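### 4. Setting the refill reminder

1. Open Ristix and choose **Medicines**.
2. Enter the number of tablets in the pack, for example 200.
3. Set **Remind me at** to 20 tablets — 40 if your pharmacy has to order them in.
4. Press **Save**.

**Caution:** Never change your dose because of a reminder. Ask your pharmacist first. 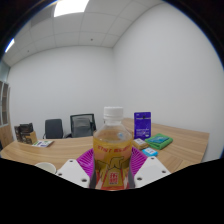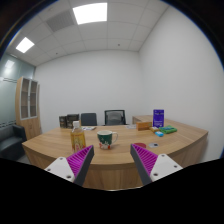
**Note:** If the screen shows code 201, the pharmacy link is not ready. Wait one minute and repeat step 4.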